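Chapter 3
Going to See One

Before you read: what do you expect a robot to be good at? Write down 2 jobs. Keep the list, you'll need it at the end of the chapter.

Open day at Kulwood, November. Doors at nine, visitors in groups, one bench per group. Ours was the desk bench - two arms, a desk organizer, a file holder full of papers. Small job. Tidying. Most of this chapter comes out of the notes taken there, so excuse the shorthand in places.
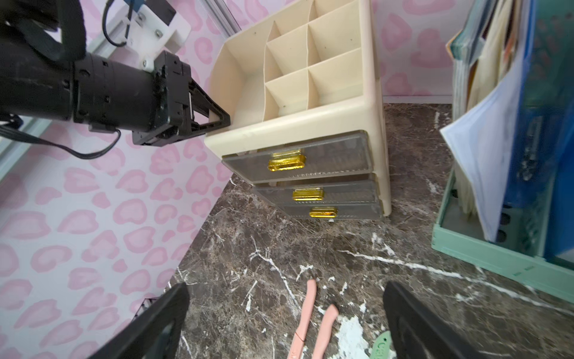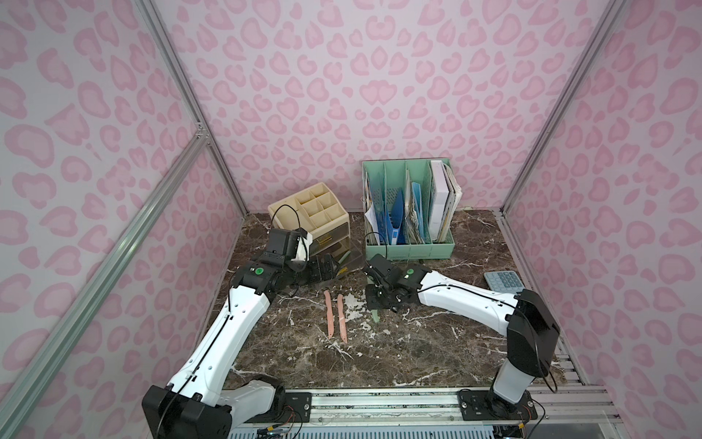
The desk bench at Kulwood, two views.

First thing in the notes: "slower than I thought." Almost every visitor writes some version of this. People come in with factory films in their heads, welding arms, sparks, one car after another. A desk is a different kind of problem. In the car plant the part arrives in the same place every time. On a desk, things lie where someone left them.

Second thing: "why two arms?" Good question, and we come back to it in Section 3.2. Short version for now. One arm can pick up and put down. Two can hold and work, pass across, steady a box while the other hand goes in. Try opening a stiff drawer on a light box with one hand and you will see the trouble right away.

Danica Šindelář ran the bench that morning. She had been on her feet since six and talked fast. Her advice to the group, copied down as she said it: "Don't watch the arm. Watch the fingers, then watch the thing they're going for." Worth following. The arm is big and it moves, so your eye goes there. The hard part of the work happens in the last inch.

Someone asked if the robot knew what a drawer was. She said that depends what you mean by know, and then the next group was at the rope. We take it up in Section 3.3, with more time than she had.

What the visit did not show. No one bench shows you the long run. Tastum, which put on the day, handed out a sheet listing 1,489 tries at desk jobs over the fall, of which 1,049 were marked as done without help. Look at those two numbers before you go on. Is that good? Good for what? Would you want it in a office? In a hospital pharmacy? The same figure can be fine in one place and useless in another, and a demonstration on its own won't tell you which place your in.

Also not shown - the setup. Hours of it, according to the sheet. Bolting down, cabling, checking that the cameras agree with each other. Visitors see the part after that.

In this chapter
3.1 What a demonstration is for, and who it is for
3.2 One arm or two
3.3 Seeing, reaching, gripping
3.4 Counting tries: what to ask when you are given a number

Words to know
gripper, wrist, joint, reach, workspace, trial, success rate

Planning your own visit
If there is an open day near you, go. Take paper, phones run down. Pick one bench and stay for at least 3 tries at the same job, even if the next bench is louder. Write what happened before you write what you think about it. Ask what the last failure looked like - people who run benches usually like that question and the answers are better than the brochure.

If you can't go, use the Leclerc visit notes at the back of the book. They cover a packing line, and the questions in 3.4 work for either one.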